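Towel and linen drive returns for a third year

The Roncombe Neighbourhood Centre will again collect towels, flannels and bed linen for the Cleston night shelter and the Odard Street animal refuge. Donations open on November 1, 2019 and can be left at the front counter whenever the centre is open.

Last year's drive brought in 98 towels, which kept the shelter going until April. Kumudini Mondal, who runs the shelter laundry, has asked for more bath towels and fewer beach towels this time. Beach towels take up a lot of cupboard space and are slow on the line in winter. White or light-coloured towels are preferred as they can all go through on the same hot cycle.

Please wash everything before dropping it off, and leave out the fabric softener. It coats the cotton and the towels stop soaking up water. If an old towel has gone stiff or smells musty, put it through a hot wash with a cup of white vinegar and no detergent, then a second wash as normal. Most come up well enough to use.
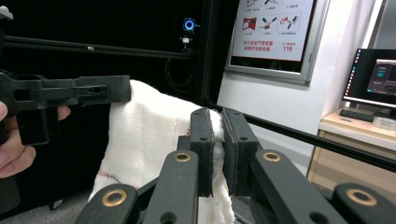

A white towel, the colour the shelter laundry finds easiest to manage.

Towels that are frayed or stained are still wanted. These go to the refuge, where Fabian Pichler's team uses them for bedding and for drying dogs after a bath. Holes are fine. Loose threads should be trimmed, as puppies will chew them. The refuge can't take doonas, pillows or anything with a filling.

For sheets, the shelter needs singles only – 12 complete sets if possible. Please pin or tie the flat sheet, fitted sheet and pillowcase together so they don't get separated in sorting. Doubles and queens can go to the op shop on Matubbar Road, which has said it has room for them.

Sorting will be done in the centre's back hall over two mornings. We need eight people for each, and there is a fair bit of standing and folding. Lakmal Uddin is keeping the list. Leave your name and a phone number at the counter and he will ring you with times. Morning tea is provided, but bring your own mug.

We also need a driver with a wagon or ute for the run to Cleston. It takes around 90 minutes there and back, including unloading. Petrol will be reimbursed – keep the receipt and give it to Pranab Selvanayagam in the office.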